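Kalska 2 is ready for your browser

Saturday, June 15, 2019

After a long spring of testing, the new version of Kalska can be downloaded by all our users. If you have the extension already, your browser will update it by itself. You do not need to make a new account, and your saved tabs will stay in their place.

The biggest change is in the way Kalska keeps your open tabs. Before, it saved one long list, and many of you wrote to us that it was difficult to find anything in it. Now you can put tabs into groups, give each group a name and close the whole group with one click. A group can hold up to 400 tabs – we hope that this is enough also for the students who are writing their thesis.

The second change is the waste bin. When you delete a group, it stays in the bin for 14 days and you can bring it back with all its names and notes. After this time it is removed from our server and we cannot restore it.

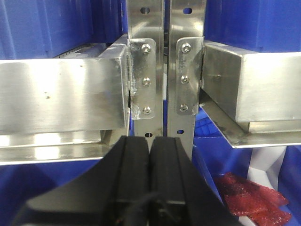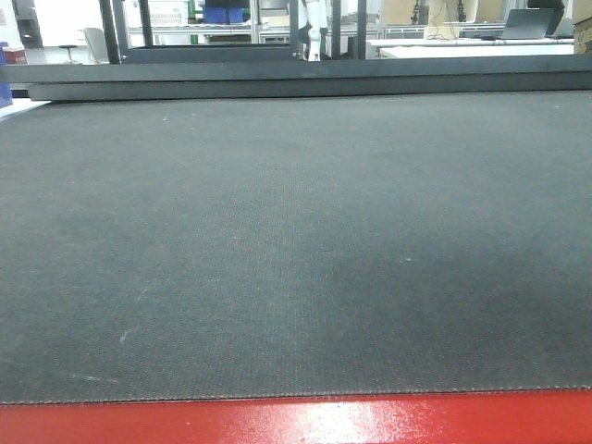 A reader in our forum, Theodorakopoulos, has used the test version since the beginning of June and is content with the groups, but finds that the search is still too slow when many of them are open. He would also like to search in the notes, "because I remember what I wrote about the page, never how the page was called". We have put both wishes on the list for the next version.

People who come from Skunex can import their bookmarks under Settings – Import. Please export them from Skunex as a normal bookmark file first. Folders will become groups, but the colours of the folders will be lost.

The free version stays free, with two devices for each account.

Recent items
Moving your bookmarks from Skunex
Clasine: the reading list add-on gets a dark theme
Keyboard shortcuts in Kalska
How we store your tabs

Contact | Unsubscribe | © 2019 Kalska | Back to top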